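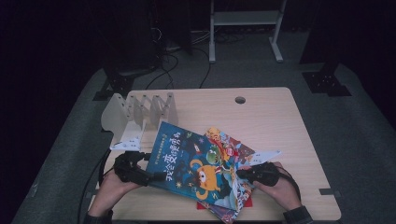 Blog > Home and machines > Can they do chores yet?

Every February I write down which chores in our apartment I would give to a machine if I could, and every year the list is almost the same. This year I am doing it early, in December, because I had a long train ride to Predham and nothing to read. The list is: folding of small clothes, emptying the dishwasher, cleaning the bath, and putting the children's books back in their place.

The last one surprises people. They say, but this is easy, a child can do it. Yes, a child can do it, when the child wants to. I have two children and I put away the books myself.

I want to explain why I think the books are the most interesting item of the four. I am not an engineer in robotics. I worked 8 years in a warehouse in Trurness, first at the packing tables and later planning the shifts, and I have seen machines come in and some of them go out again. So I look at it from this side.

In the warehouse a book was an easy product. It came in a carton with twenty of the same kind, all flat, all the same way around. We had a suction arm for this, and it picked books very well. When the arm had a bad day, it was usually the plastic wrap on the product, not the product. My colleagues liked this arm. It did not replace the person at the table, but it replaced the worst hour of this person.

A picture book at home is a different thing, even if it is the same book. It lies on another book, and under that one is a third, with a page sticking out. The cover is shiny and wants to slide. Some picture books have thick boards and some have thin paper covers that bend when you lift them by one side. If you pull the top one too fast, the others come with it. And then it must go into a shelf or a holder, standing up, between other books that lean over and close the gap at the moment you arrive.

Try it once with only two fingers of each hand. I mean really try it, with thumb and first finger, and the rest of the hand closed. I did this at our kitchen table on a Sunday. The lifting was fine. Taking only one book from the pile was not fine, I always had a corner of the second one. To make the pile straight was the worst, because normally I do it by knocking the books on the table with my whole palm and I never thought about it before. After 20 books my hands were tired and my older daughter asked me if I was sick.

This is more or less what the people do who teach these machines now. A person takes a gripper in each hand and does the chore with them, again and again, and the movements are recorded, and from the recordings the machine should learn. I find this a very reasonable idea. In Trurness our new people learned in the same way, they stood next to an experienced person for two weeks, and the written instructions stayed in the drawer. Nobody can write down how to pull a book out from under another book. You have to do it.

My doubt is about the number. If a person does the same thing 1,000 times in a room with the same table, the machine will perhaps be good in this room. My living room is not this room. We have a low shelf from my aunt, where the middle board hangs down a little, and a carpet with long hair, and the books are also under the sofa. I have never counted them, but my wife says 80 and that it is enough.

Last year I visited a small trade fair in Predham where a company named Trallov was showing a machine on wheels with two arms. It was clearing a coffee table. It took a cup, a remote control and a magazine, and put each one in its box. It was slow, but it was correct and it was quiet, and I was more impressed than I expected. Then the lady from the company let visitors put things on the table. A man put down two magazines, one on the other and a little bit turned. The machine took both. It put both in the box for magazines, so you can say the job was done. But in the shop floor language this is a double pick, and in my old warehouse a double pick means that one customer gets two and another customer gets an angry email.

At home a double pick is no problem at all! I thought about this on the whole way back. At home there is no customer. If the machine puts three books in the holder at the same time and one is upside down, I will still be happy. So maybe the home is easier than the warehouse in this one point, because we forgive more. It is harder in all the other points.

There is a smaller machine too, named Su, which a neighbor in our building has on trial. It is only for the floor and for light things lying on the floor, mostly socks. It takes the sock, drives to a basket and lets it fall. For books it has a rule: it stops and waits. I like this rule very much. A machine that knows what it cannot do is already better than some equipment I have worked with.

So, my answer for this year, chore by chore. Small clothes: I have seen good videos, but only with towels and shirts, and never with the tights of a four-year-old. Dishwasher: not with our glasses. Bath: no. Books: from a flat table, one by one, into an open holder, I believe it can come soon. From a pile, with the pages open and the covers bent, I would wait.

I will look at the list again next winter. Until then the books are on the floor, and I have to go now and pick them up before dinner.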